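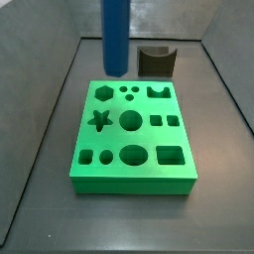

The sorting board in the demonstration bay, with the hexagonal piece above it.

Bramadmont Open Day: Progress Report to the Garnalow Fund
Reporting period ending October
Prepared by Muthu Bangera, project lead

1. Summary

The grant agreement asks us to hold one public demonstration in the first year, and we have now held it. The insertion task ran in front of visitors for most of an afternoon, 129 people signed the book at the door, and the fire marshal, who had been promised fewer, was gracious. We are on schedule for two of the three items you asked us to track. The third is the written guide for schools, and it gets its own section below so that you don't have to hunt for it.

2. What we put on show

You will remember from the proposal that the task is a toddler's toy. A shaped piece goes into the hole with the same shape. Several of your reviewers had doubts about this, and one of them wrote "surely this is solved" in the margin of our application, which we have kept on the office wall. It is solved for toddlers. For an arm that has to find the piece, hold it straight and feel its way past the edge of a hole with very little room to spare, it remains a respectable week's work, and ours took eleven.

We ran the hexagonal piece most of the day. It is a fair test, as it has to be turned to match the hole before it will go down, and the public can see at a glance whether it has been. A round peg forgives you. Cinzia Sala, who wrote most of the control code, wanted to open with the star and was outvoted after the rehearsal, about which the less said in a funding document the better.

Visitors came through in groups of up to 20. Each group got a short talk from Cinzia, four attempts by the arm, and questions. The talk was meant to take five minutes. By the third group it had grown a section on the history of tolerances, and Marisa Farina began standing at the back of the room with her watch held up.

3. How it went 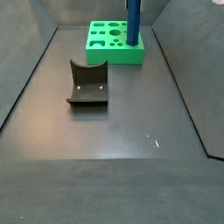 Our log sheet for the afternoon has a column for the insertion itself and another for everything that has to be true before the insertion starts, and the second column is where the trouble lived. The task needs the green board to be where the software thinks it is. We moved it between groups, on purpose, so that no one could say the arm was playing back a recording. With the board near the back wall and the black bracket sitting out in front of it, there is a lot of floor to search and one more object to ignore, and the shine on the floor doesn't help. The search routine coped with most of the layouts we gave it. On two occasions it stopped, thought, and asked for a person, as it is designed to do. The audience took this for a crash both times. We will be adding a message in large letters.

Failures on the day fell into a few kinds. Some were slow alignments, where the arm touched down, backed off and tried again until the time limit ran out. A couple were drops during the approach. One was Adelmo Cocco leaning on the emergency stop while explaining the emergency stop. We have counted that one against ourselves, since the sheet has no box for it.

The children, it should be recorded, preferred the failures. A clean insertion got polite applause. A missed one got advice, shouted, most of it sound ("turn it a bit" is more or less what the next release does). One boy of perhaps six asked why we didn't use our hands. Cinzia gave him a long and thoughtful answer about warehouses and he went off to look at the sandwiches.

4. What we learned that affects the work plan

The grip matters more than we budgeted for. The long hexagonal piece is held between two metal fingers, and any tilt at the top has become a good deal of tilt by the time you reach the bottom end. We had treated this as a matter for the software. Pierina Bassi from Manurung, our machining partner, watched three attempts from the front row and said she would have started with the fingers. She has since quoted for a new pair, and we would like to move $2,000 from the travel line to pay for them. The travel line was for a conference that has been moved to a city none of us can face in winter. A formal request is attached to this report.
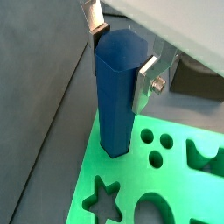
Wrist camera view: the piece held just over the board.

The wrist camera was the surprise success of the day. We had put its picture on a spare monitor mostly to fill the corner of the room, and people crowded around it. From back in the seats an insertion looks like a stick going up and down. On the monitor they could follow the end of the piece near the holes and argue about whether it would go. Next time the monitor goes in the middle and the speaker goes in the corner. Cinzia has been told.

5. The schools guide

The guide is late. The draft exists, it is longer than any teacher will read, and it describes a version of Pretar, our task software, that we replaced over the summer. Marisa has taken it over and is cutting it down. Two teachers who came to the open day have agreed to read the short version and be rude about it. We expect to send you a copy with the next report, and we are aware that the last report contained the same sentence.

6. Money

Spending is within the approved budget on every line except catering, where we are over by a small amount that we have covered ourselves. We ordered for the number who said they were coming. More than half of those who came hadn't said anything.

7. Next period

Fit and test the new fingers, if you approve the transfer. Repeat the afternoon's layouts with them, using the same log sheet, so the two sets of results can be compared. Run the star in front of an audience, at Cinzia's insistence and on a small audience. Finish the guide.

You asked at the last review whether someone from the Fund could attend a demonstration. Please do. Mornings are best, before the sun gets around to the windows on that side, and we will reserve you a seat near the monitor. Adelmo will be given a chair well away from the stop button.

Attached: budget transfer request, attempt log, visitor comment cards (scanned, including the drawings).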